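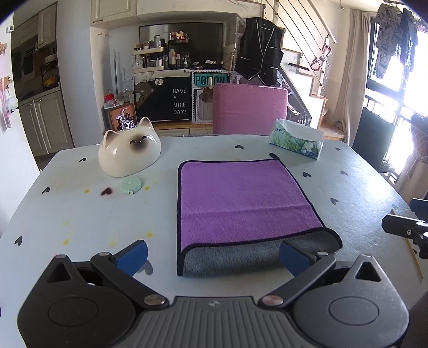
4 min read

July | By the Wikitz data desk

Vallberg Towels: README and fault notice

Status: usable with care. Read "The width fault" before you train anything on this set.

Vallberg Towels is a set of towel-folding recordings made with hand-held grippers in a lived-in home. Wikitz maintains the files. The grippers and the recording software (Kososska) came from outside, and the first version of this README repeated the Kososska release notes more or less word for word. We have taken most of that out. Several of the claims did not survive a look at the data.

What is in it

25 sessions, all on towels or similar flat cloth. Each session has video from the grippers, a jaw width signal, a pose track, and one text label per episode. The rooms were left as they were, with household things around the work area: a purple microfiber towel on a pale blue-grey tabletop, for instance, with a cat-shaped bowl and a tape measure to one side of it and a tissue box farther back. Some of the tabletop is stained. We have no plan to clean any of this up in post.

The width fault

In 14 of the 25 sessions the jaw width signal can freeze. It holds its last value, usually an open one, while the pads go on moving. The video keeps going, the pose keeps going, and no error is written to the log. Freezes last up to 3 seconds and then the signal jumps to the right value as if nothing had happened.

It tends to show up when the jaws are over thick cloth, such as a near edge that has been folded back on itself. That is the part of the task where the width matters most. If the file says "open" through a pinch, a model trained on it learns to drag an open gripper over the towel and lift. Our first policy did that again and again. We spent far too long blaming the camera.

The second policy was worse. It learned the jump at the end of the freeze and copied it, so the arm snapped its jaws shut at full speed. During a test at Albers it closed on the sleeve of the person resetting the towel. No injury, one torn cuff, and the arm was stopped by hand. The force limit everybody had been promised did not trip. We are told it was working as designed. We would like to see the design.

What we think causes it

We don't know. The explanation we were given is dropped packets on the width channel. That may be right, but dropped packets should leave gaps in the timestamps and there are none in our files. Something is filling them in, and the logger is the obvious suspect. Until someone shows us a raw capture from before the logger touches it, treat "dropped packets" as a guess.

The Kososska update is said to fix this. We ran it for 40 episodes on one gripper and saw no freeze. Please don't read much into that. It was one gripper and one towel, and the older version has gone that long without a freeze too.

Labels

Labels of "success" were set automatically from the width signal. In the affected sessions they mean very little. We found towels marked as folded that were still lying flat, and good folds marked as dropped. We are relabeling from video by eye, slowly. Check the label_source column: "auto" means don't trust it, "eye" means a person watched the episode.

Before you use this

- Drop the affected sessions or mask the width signal in them. The list is in faults.csv.
- Do not smooth the width signal. Smoothing hides the jump and leaves the wrong values in place.
- Put your own speed cap on jaw closing, outside the policy.
- Keep hands and sleeves away from the jaws while the arm has power, including during resets.
- Don't quote success rates from the "auto" labels. We did, in the first version, and we have withdrawn them.

Known gaps

One home, one kind of task. Bright window light washes out part of the background in some footage. Pose near the table edge has not been checked against anything independent, so the accuracy figure in the release notes is gone from this page until it has.

If you see a freeze in a session missing from faults.csv, open an issue and attach the raw log. A screenshot of the plot is no use to us.

14 shares | 3 comments

Contact: Wikitz data desk | © Wikitz | Back to top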